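Prolisico Presents Bedero, a Series of Enameled Copper Vessels by Dinesh Thampi

Astumbridge, April. Prolisico, the Astumbridge gallery for contemporary craft, will show Bedero, a new group of enameled copper vessels by the metalworker Dinesh Thampi. The exhibition occupies both ground-floor rooms and is Thampi's first presentation with the gallery.

The vessels are raised by hand from flat copper disks. Each disk is hammered over a steel stake in concentric rounds, annealed, pickled and hammered again until the wall reaches the required height. Thampi leaves the last round of hammer marks in place under the enamel. Where the glass lies thin over a ridge the copper shows through as a warm brown line, and where it pools in a hollow the color deepens.

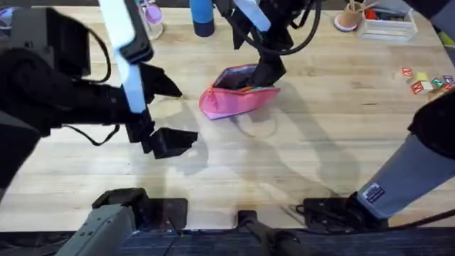

Material and process

The enamel is ground in the studio, washed to remove fines and sifted onto the metal over a weak gum solution. Pieces are fired for 2 minutes per coat. Counter-enamel is applied to the inside first, so that the stresses in the glass are balanced when the vessel cools. The rims are left bare, filed flat and finished with a fine stone.

The palette is limited to an opaque white, a gray-green and a transparent amber. No silver foil or painted decoration is used. Feet are formed from the same sheet as the body, without solder, and this sets a limit on how narrow the base can be.

The largest work, Đàm, is a low, wide basin measuring 300 millimeters across the rim. It was enameled in the gray-green only. The surface was then rubbed back with an abrasive stone under water and left matte, so that it reads as a single plane when seen from the side.

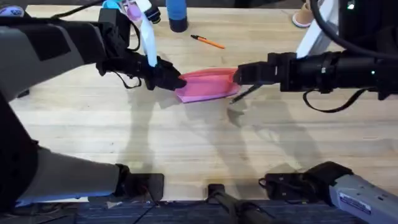 Exhibition and related program

Vessels are shown on open shelves at table height, without glass covers, and are lit from one side. A separate case in the second room holds test plates and unfinished bodies at successive stages of raising. The plates carry Thampi's penciled firing notes on the reverse and may be handled on request.

Thampi will give 2 demonstrations of raising and sifting during the exhibition. Places are limited and must be reserved with the gallery in advance. Each demonstration begins at 11 a.m.

Prices for works in the series start at 3000 dollars. A printed list of works, with dimensions and enamel colors, is available at the front desk.

Admission to the exhibition is free. Press images and loan inquiries are handled by the Prolisico gallery office, Astumbridge.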